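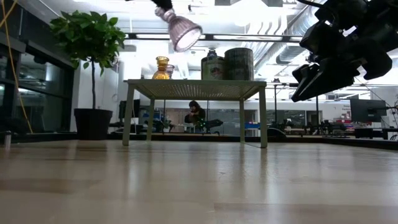 Wosine opens teaching floor where robots learn household tasks from people

Ploscombe firm to train 30 operators in its first year

Wosine, the Ploscombe robotics company, has opened a new floor given over to teaching robot arms by demonstration. Staff show an arm how to do a task, either by taking hold of it and moving it through the steps or by driving it from a controller a short distance away. The recordings are then used to train the software that runs the arm without help.

The floor has 15 teaching stations in an open room shared with the company's engineers. Work in the first months will centre on ordinary objects and small furniture: picking up a vase, moving a canister to one side, clearing a low table and setting it again. Each task is repeated many times with the objects in different places, and an operator will usually record 115 demonstrations of a task before it goes to the training team.

Beathag MacRitchie, head of operations at Wosine, said: "Most of what we ask the arms to do would take a person a few seconds. Doing it through an arm is slower and you have to think about it. Glass is a good test. If you come in too quickly or at the wrong angle you will knock it, and then you have a recording you can't use."

Both methods of teaching will be used on the floor. Guiding the arm by hand is quicker to pick up and suits slow movements close to a surface. Remote control takes longer to learn, but it keeps the operator's hands and body out of the camera views, and the recording holds only what the arm itself did. New starters will spend their first two weeks on hand guiding before moving to the controllers.

Wosine built the controllers with Prelletti, which makes hand-held input devices for training simulators. The operator moves a grip in the air and the arm follows, with a trigger to open and close the gripper. The two companies tested four versions over the winter. The one now in use is lighter than the first and can be set up for left-handed operators – a change asked for by the people using it.

Raymonde Turcotte, product manager at Prelletti, said: "We spent a lot of time watching people work. After an hour their wrists were tired and the recordings got worse. We moved the weight back towards the forearm and slowed the arm down near the table. Those two changes did more than anything we altered in the software."

The company has also written a short set of rules for recording. A demonstration begins with the arm raised and still, and ends the same way. Operators are asked to avoid pausing over an object while they decide what to do, and to throw out any attempt in which they had to correct a grip more than once. Some corrected attempts are kept in a separate set, where they are used to teach the arms how to recover.

Almost 400 hours of demonstrations were recorded during the trial period, which ended in March. The first customer to use the results will be Tijani, a furniture hire business that wants arms to dress and clear display tables in its showroom. A trial there is planned for later in the year, with a Wosine operator on site who can take over by remote control when an arm gets stuck.

Wosine will train 30 operators over the next 12 months. No background in robotics is needed, and part-time posts are available. Applicants will be asked to come in for a half-day session, during which they will teach an arm one simple task using each method. Travel costs within the Ploscombe area will be paid.

An open afternoon for schools and local residents will be held at the new floor on a Sunday, from 2pm to 5pm. Visitors will be able to try the controllers at two of the stations. Places are free but must be booked through the Wosine website, where the date will be posted once confirmed.

Notes to editors

Wosine develops software and equipment for teaching robot arms by demonstration. Interviews with Beathag MacRitchie and visits to the teaching floor can be arranged through the Wosine press office. Questions about the controllers should go to Prelletti.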